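Descaling and Cleaning Your Kitchen Sink and Taps
Guidance for residents of Henel Court
Issued by the Residents' Services Office, July 2025

The water supplied to Henel Court is hard. Over time it leaves a chalky deposit, known as limescale, on taps, sinks and drainers. The following procedure is suitable for the stainless steel sinks fitted in shared and private kitchens. It should not be used on enamel, stone or composite sinks, for which separate guidance is available from the office.

What you will need

White vinegar, 500 ml
Bicarbonate of soda
Washing-up liquid
Two soft cloths, one of them kept dry
A soft brush (an old toothbrush is suitable)
A small plastic bag and an elastic band
Rubber gloves

Please do not use bleach at any stage. Bleach and vinegar must never be mixed, as together they give off a harmful gas. If bleach has been used on the sink recently, rinse it thoroughly with cold water and open a window before you begin.

Step 1. Clear and rinse

Remove all crockery, pans and washing-up bowls. Lift out the plug strainers and set them aside. Rinse each basin with warm water and wipe away any food or grease with washing-up liquid. Vinegar does little to limescale that is covered in grease, so this step should not be hurried.

Step 2. Treat the tap

Half fill the plastic bag with vinegar. Draw it up over the end of the spout so that the outlet is covered, and fasten it with the elastic band. Leave it in place for 15 minutes. Taps with a brass, gold or coloured finish should not be treated in this way; use warm soapy water only and report heavy scale to the office.

While the spout is soaking, dampen a cloth with vinegar and wipe the base of the tap and the handles. Rinse these parts promptly.

Step 3. Treat the basins

Put the plugs in and lay vinegar-dampened cloths or kitchen paper over the marked areas. Leave for 9 minutes, then remove them and rub lightly with the soft brush. Always work in the direction of the grain, the fine lines that can be seen in brushed steel. Rubbing across the grain leaves scratches that cannot be removed.

Wire wool and scouring powder must not be used. Both will dull the surface, and particles of wire wool left behind can rust and stain the steel.
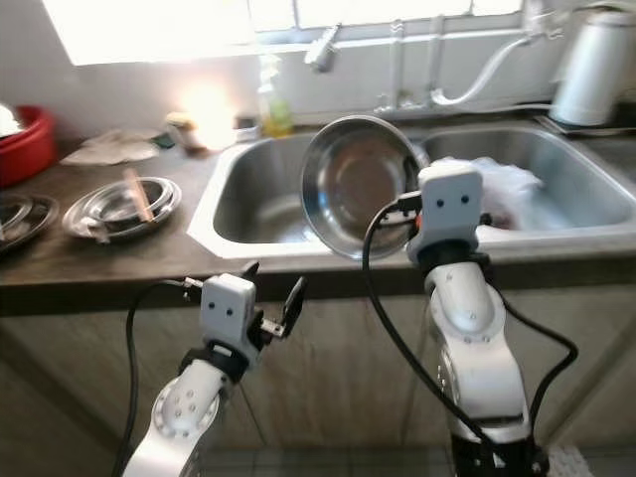 Stainless steel mixing bowls and colanders may be cleaned by the same method. They should be washed first in hot soapy water, wiped with vinegar, rinsed and dried at once. Non-stick and aluminium items are not suitable.

Step 4. Freshen the waste

Sprinkle 4 tablespoons of bicarbonate of soda into the waste and pour the remaining vinegar over it. The mixture will foam. When the foaming has stopped, flush with hot water from the tap. This will reduce smells but will not clear a blockage — slow drainage should be reported as a repair.

Step 5. Rinse and dry

Remove the bag from the spout and brush the outlet gently. Run the cold tap for one minute. Rinse both basins and the draining area, refit the strainers, and dry everything with the second cloth. Water left to stand on the steel is the main cause of new marks.

How often to clean

A full descale once a month is sufficient for most households. In the shared kitchens, wiping the sink dry after each use is a condition of the kitchen agreement, as revised in May.

If scale remains

Repeat Steps 2 and 3 once. If the deposit is still present, or if the tap drips or the flow is weak, please do not attempt to take the tap apart. Contact Trinidad Umali at the Residents' Services Office, giving your flat number and stating whether the kitchen is shared or private. Repairs to taps and wastes are arranged by Rommel Yap.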